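26/10/2023
By the Praltau newsroom

The training lead at Heltov says her team stopped writing grasp rules for cloth last November. "We kept adding cases, and a sleeve would still beat us," she says. These days a person does the job by hand, holding a gripper with a camera mounted on it, and the software learns from the recordings.

New people get 2 days of practice. Most of them move too fast at first. "You have to forget your own fingers," she says. "You only get a pinch, so you look for an edge or a fold and you close on that." 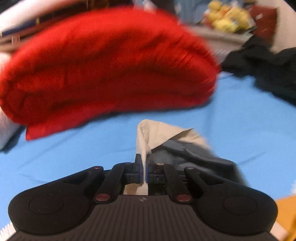
Photo: Heltov

Soft things are the hardest to teach – a padded bundle and a thin piece of cloth need very different handling. The team collected 370 recordings for its current folding task and threw out 16. Bad ones are usually cases where the person hesitated halfway. "The robot will copy the hesitation too," she says.

Heltov also tried remote control, using a setup from Kovalchuk. It was slower for cloth, she says, but she still prefers it for lifting heavy boxes, where the arm's own limits matter. The next task on the list is pairing socks.

3 comments
16 shares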